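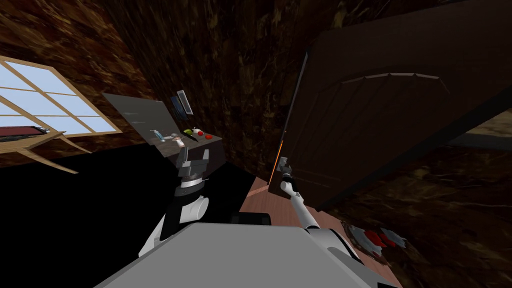 Start with the clause everyone in the trade has copied from everyone else: "all sizes, finishes and colours are for guidance only." I've yet to meet a shop owner who could tell me who wrote theirs. Ask the room who has read their own terms in the past year, wait, don't fill the silence. Then take the door on the slide. Dark brown, nearly black, a raised moulding curving across the upper part, a small grey lever. Suppose a customer orders that and gets a mid-brown one with a flat face. Does "for guidance only" cover you? Plenty of sellers think it does. I wouldn't bet the price of the door on it.

**The Gandholm order**

Told with permission from the shop in Badlow. Keep it short, I went on too long in the run-through.

- Customer orders a Gandholm door set, £900 plus £29 delivery, £929 paid up front.
- Website says "walnut". Printed leaflet says "dark walnut". Order form says neither, just a code.
- Door arrives, customer says wrong colour. Shop points to the clause.
- Customer points to the website picture, which the shop had taken from the supplier, Plotov, and never checked against stock.

Pause. Ask who they think was right. Most rooms say the shop. The shop gave a full refund and paid for collection. It never went to court, so I can't say what a judge would have made of it, and I'm wary of anyone who claims they can.

**"These terms prevail over any others"**

Everybody's favourite line. The trouble is that your trade buyers have the same line on the back of their purchase orders. Skinner sends out an order with its terms, you send back a confirmation with yours, their yard signs your delivery note without looking. Whose terms apply? Often it comes down to who sent the last bit of paper before the goods moved, and the word "prevail" does very little.

What I tell people to do:

1. Get the terms in front of the buyer before the order is accepted. A link on the invoice is too late.
2. Reply to a buyer's own terms in writing. Silence is a poor argument.
3. Keep a dated copy of each version. The shop in Badlow couldn't say which version was live when the order came in.

(If someone asks about tick boxes: yes, better than nothing. No, they don't rescue a bad clause.)

**The 55 clauses**

Hold up the printout. One seller, 55 clauses, for a business that sells door furniture and hinges. I went through it with a highlighter. A good many clauses dealt with things this seller doesn't do, such as export, hire and credit accounts. One referred to a schedule that wasn't attached.

I'm told long terms look professional. To whom? The customer doesn't read them, the counter staff can't explain them, and when there's a row the owner is hunting for the one paragraph that matters. I'd sooner see two pages that somebody in the building understands.

**Ordinary customers are a different matter**

Slow down here, this is where people start writing.

Selling to the public, you can't sign away the basics. Goods have to match their description. A line in small type saying the description might be wrong doesn't cancel that, however confidently it's put. A modest tolerance, clearly stated, on something that really does vary – timber grain, say – is a stronger position than a blanket "everything is approximate".

Made-to-measure goods: the usual right to change your mind on an online order may not apply. But check that it's truly made to measure. Picking one of four stock sizes from a menu is a stock door, whatever the heading on the page calls it.

Restocking fees. Someone always asks. Roughly 200 sets of terms have crossed my desk and a lot of them have a fee that looks plucked from the air. If you can't say how you got to the number, expect trouble defending it.

**Things I don't believe**

- "Our solicitor did it, so it's fine." When? For which business?
- "The template was free and it came from a trade site." Then it was written for someone else.
- "We've never had a complaint." Or you've had them and settled at the counter.

**Before questions**

Ask them to find one product page tonight, put it next to the item itself, and read the description aloud. Colour, size, finish, what's in the box. If the handle isn't included, does the page say so?

Handouts are on the back table: the two-page version, plus the checklist for order confirmations. General guidance only, and yes, I know how that sounds after the last half hour. Anyone with a live dispute should take their own papers to someone qualified before sending another email about it.

Questions until 4.15, then the room is needed.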